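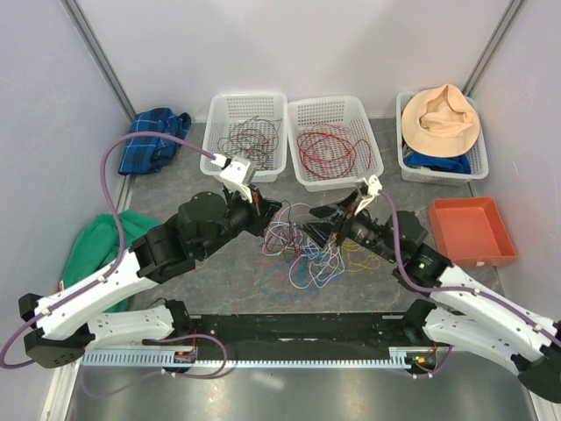
3. Teleoperation setup and data recording

The sorting task was taught by remote control. One operator moved a pair of hand-held leader arms, and the two follower arms in the cell copied the joint angles. The leader software is Teltero, run on the lab workstation; episodes were written to disk by Gelbridge at 30 frames per second.

The task has a single goal: separate mixed wires by color into the white baskets along the back wall. Cloth items and a tray stay in the cell as distractors. Both arms share one base, so the grippers often work close together over the wire heap.

We recorded 2038 episodes and kept 1770. Rejected episodes fall under two headings – a wire dropped outside any basket, or a pause of more than 9 seconds. Pauses mostly came from the operator losing track of which strand was held.

3.1 Problems met

Thin wires gave the most trouble. The leader arms return no force, and a gripper closed on one strand often pulled up several others. We changed the instructions in January: lift slowly with one arm, hold the heap down with the other. Episodes made before the change were kept if they met the rules above – they are tagged "old" in the index file.

Cable slack at the wrists was checked before each session.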